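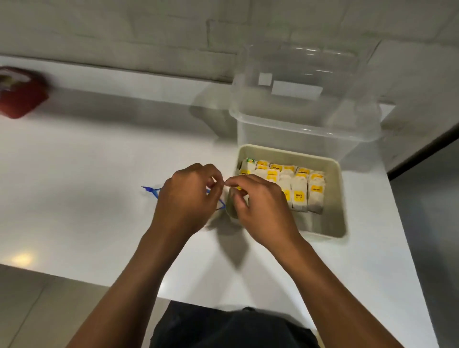 Handling tea bags in a tray on a white countertop.

Brorkell wins state loan guarantee for network gear order

3/21/18 – Network equipment maker Brorkell has secured a state-backed loan guarantee that will let one of its largest customers, regional carrier Narkside, place a four-year order for switching hardware and software. The guarantee covers $131 million of the purchase. Narkside will pay for the rest out of its own capital budget.

Under the agreement, the carrier borrows from a group of commercial banks at a reduced rate and spends the money on Brorkell products. If Narkside defaults, the state covers most of the outstanding balance. The carrier pays a yearly fee for the cover, but neither side has disclosed the amount.

Brorkell makes most of its equipment at its plant in Lasstead, where it employs more than 1,000 people. The company cut two production shifts there last year after a large overseas contract ended. It said the new order would allow it to bring one of them back, with hiring to begin in July.

The first deliveries will go to Narkside's rural exchanges, many of which still run on equipment that its original supplier no longer services. City sites will follow once the rural work is finished. Narkside said customers should expect short overnight outages during the changeover and will get notice by mail or text message.

Rival supplier Gronow, which also bid for the work, has criticized the arrangement. In a written statement, the company said the guarantee gave Brorkell a price advantage that smaller vendors could not match, and it asked for the terms to be published in full. Brorkell replied that the program is open to any manufacturer with production in the state.

The guarantee still needs final approval from the banks' credit departments. Narkside has not said whether the order would go ahead at the same size if the financing were delayed.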